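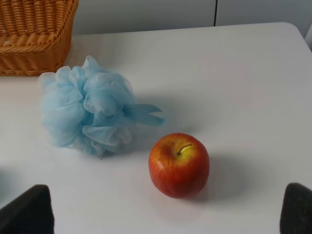 By the Director of Policy, Trutbridge Institute for Public Health
Mar 7, 2019

School lunch periods in the Breveck district have been shortened again. The current schedule gives pupils 17 minutes from the bell to the end of the meal, and that figure includes the walk to the cafeteria, the line and the return of trays. It is the position of this Institute that the schedule should be revised before the next school year.

Public debate on school meals has dealt almost entirely with what is served. Menus have been rewritten, suppliers changed and salt limits lowered. These were sound decisions and the Institute supported them. A child who sits down with a few minutes left, however, will eat the part of the meal that goes down fastest. Fruit and raw vegetables take time to chew. An apple is slow food, and it is often the first thing to be thrown away.

The case against a longer lunch is familiar. Principals must meet state rules on teaching hours, and bus contracts leave little room at the end of the day. We take these concerns seriously. The Costa schools faced the same limits when they moved to a 40-minute period, and they found the time by joining two short homeroom blocks into one. Teaching hours were not reduced.

Our office received 432 written replies to its survey of Breveck families. Many parents reported that lunches came home half eaten -- several had assumed their children did not like the food. Younger pupils, who need more help with lids and wrappers, appear to be the most affected.

The Institute asks the district board to adopt a seated minimum, counted from the time the last child in line has been served. Viltitz uses such a rule, set at 15 minutes, and we regard that as the lowest acceptable figure. The board will review its calendar in June, and written comments may be sent to the district office until then.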